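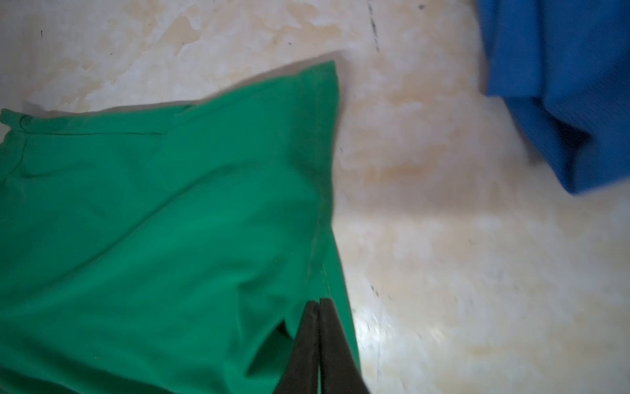

Cotton jersey folds badly when it starts from a crumpled state. The fabric has little stiffness, so creases that go in with the first fold stay there, and each later fold sets them deeper. Find the seams before moving anything. They are the only parts of a T-shirt that hold a line, and they can be located by touch or by eye even when the body is a heap. On a solid color such as the green shirt shown, a seam reads as a thin ridge with slight puckering, and a ribbed band reads as a thicker strip with a line of stitching along it. A band may be a hem or a collar. Run a finger along it: a collar closes in a small circle, a hem in a wide one.

Flattening

Take hold at both shoulder seams, close to the collar. Lift, snap once, and lower the hem first. Lay the shirt face down. Pull outward at the side seams with light tension, then smooth from the center to the edges with the flat of the hand. Do not pull on the ribbing. It stretches across its width and recovers slowly.

If the front and back panels have separated or slid over each other, reach in through the hem and align the side seams from the inside. 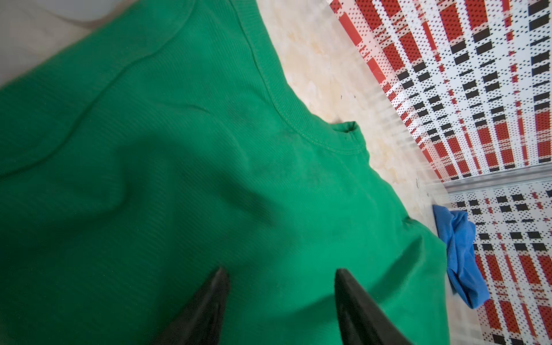 Does the shirt need to be ironed before it is folded?
Only if creases remain after smoothing by hand. Jersey taken from the dryer promptly and laid flat for a few minutes will normally fold clean without heat.

Folding to drawer size

Fold one side toward the center, with the fold line starting midway along the shoulder seam. Lay the sleeve back on itself. Repeat on the other side. The two edges should meet or overlap by a finger's width. Bring the hem to just below the collar, then fold in thirds. A Skilik drawer divider takes shirts folded this way standing on edge, 6 to a row in adult medium.

Printed shirts

Heat-transfer lettering, Siser vinyl included, should be kept off a fold line where possible – shift the side folds outward and accept a wider packet. Turn the print to the inside only if a sheet of plain paper goes between the faces. Do not stack heavy items on top in July or in any warm closet.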